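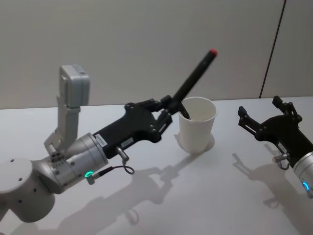

## October, morning: on-call hours of the technical staff, first pass

Started at 8:15. The purpose of today is to bring the on-call records of the technicians into one form, so that Carolina Bragança can take them to the meeting with the college administration at Clarnside. She is the staff representative for our side of the building and she asked me because I kept the duty sheets for the last years. I write here what I did and what I decided, so that another person can repeat it.

The disagreement is simple to say and difficult to calculate. The agreement on working conditions says that a technician who is called in at night or on a holiday receives the call-in rate for a minimum of three hours, also if the work is shorter. Payroll has paid the hours really worked. The administration's letter says that the minimum is only for calls "outside the published duty plan." We say that no duty plan was published for the greater part of this period, and so the exception has nothing to stand on.

Sources that I have on the bench:

- the paper duty sheets from the cupboard (both colors, white for the workshops and yellow for the teaching labs)
- the export from Drostiseo, the time system, as a plain table
- the key book from the gate at the Sarberg site
- a folder of pay slips, given by the people themselves, with their signatures that we may use them

The Drostiseo export has 903 lines. I did not delete any line. Where I think a line is wrong I put a mark in the last column and leave the original value.

### Problems found

**Calls over midnight.** The system cuts one call in two lines, one for each day. If we apply the minimum to both lines we ask for too much, and the administration will see this immediately. I joined them when the first ends at 24:00 and the second begins at 00:00 with the same person and the same site. I checked with the key book and it agrees, except one case where the gate has an exit between the two. This one I left as two calls.

**Site codes.** Sarberg was written under the Clarnside code until the new store was opened. For the money it makes no difference, but for travel time it does. Carolina says travel time is a separate claim and we should not mix. I agree, but I kept a column for it.

**Remote help.** Sometimes the technician answered by telephone and did not come. The agreement says "called in." I read this as physically coming. Carolina reads it wider. For now they are in a second table, and the total below does not contain them. I would prefer that we lose this point openly in the meeting than have the whole table refused because of it.

**Handwriting on the yellow sheets.** A 1 and a 7 look the same in many places. If the pay slip of that month exists I took the pay slip. If not, I took the lower value and marked it with L.

### Result until lunch

Total call-in hours after joining: 2,949. This is with the minimum applied. I have not yet the same total without the minimum, because the formula took the joined lines two times. I must repair this before anybody sees a difference in money. Please do not quote the total alone — it says nothing without the second one.

### Afternoon

Repaired the formula. The error was mine: I joined the lines in a copy, and the sum still looked at the old sheet. Now it looks at the copy. I recalculated ten minutes of it by hand with the pocket calculator and it was fine, but this is not a real control. Tomorrow another person should take one month, without looking at my table, and do it from the paper.

Telephone call with Carolina at 2:30. Her points:

1. The Cunha report (the old one, on staffing of the technical services) has an annex with a duty plan. The administration can say that this was the published plan. She wants to know if it was ever put on the notice board.
2. She wants names removed from everything that goes outside. Initials are not enough, because in the small workshops everybody knows the initials.
3. The meeting will have 4 persons on each side. She would like that I come and explain the table. I said yes, but I asked that I speak only on the table and not on the claim.

About point 1: I looked in the annex. It is called "proposed plan" in the title and "plan" in the header of the following pages. There is no signature and no date of entry into force. I remember a plan on the board by the stairs, but I can not say it was this one, and I will not write that I can. I sent a message to the older colleagues in the glass shop to ask if one of them kept a copy.

About point 2: done. Every person has now a letter-number code. The key is on paper only, in the locked drawer, in the brown envelope.

### Open

- [ ] second total, without the minimum, by month
- [ ] blind check of one month from the paper sheets
- [ ] answer from the glass shop about the notice board
- [ ] decide on the name for the telephone table ("remote assistance"?)
- [ ] ask payroll which rounding they use. The pay slips look like quarter hours, the export is in minutes
- [x] codes for names
- [x] midnight calls joined and compared with the key book

Note for whoever continues: the file with "copy" in the name is the correct one. I will rename it when the check is finished, not before, because the formulas point to it. The yellow sheets go back in the cupboard in the same order, please. October is on top.

Stopped at 5:40.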